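Workshop Notebook | Materials and Finishing

This site uses cookies to remember your reading preferences. Accept / Manage settings

January 20, 2018
Posted by the Ambrosio Workshop

Entry 318: Paste trials for the Stundar ledgers

The purpose of the present trial was to settle on a wheat starch paste for the lining of the Stundar ledgers. The paste used in August was satisfactory on the heavier leaves but caused cockling on the thinner ones, and the workshop agreed that no further lining would be undertaken until a thinner preparation had been tested on scrap.

Three preparations were made from the same bag of Birora starch. All were cooked in the double pan with constant stirring, left overnight under a damp cloth, and passed through the horsehair sieve before use. Preparation A was thinned to the consistency of heavy cream, B to that of whole milk, and C was left as cooked. Each was brushed onto offcuts of the Momside tissue, and the offcuts were pressed between felts under the small weights.

Preparation B gave the flattest result. Preparation A held well but left a slight stiffness along the brush lines. Preparation C should be kept for spine linings only – it is too heavy for the leaves. Two of the offcuts lined with B lifted at one corner. The likely cause is uneven brushing near the edge, and the test should be repeated by a second person.

A flat, pale surface is preferred for laying out, as small tears in the tissue are otherwise easily missed. White foam board over the low table is suitable for dry sorting. It is not to be used for pasting, and marked boards should be turned or replaced.

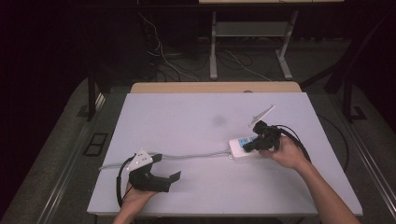

Storage and labeling

Paste is to be kept in the lidded jars on the second shelf of the refrigerator, labeled with the letter of the preparation and the date of cooking. Any jar showing spots or a sour smell is to be discarded in full. Colleagues are reminded not to top up an old jar with fresh paste.

Outstanding

Repeat B on 11 offcuts, grain direction marked in pencil.
Order Momside tissue; the present roll will not cover the second ledger.
Check the sieve for broken hairs – one was found in the C jar.
Enter the dilution for B on the card above the sink.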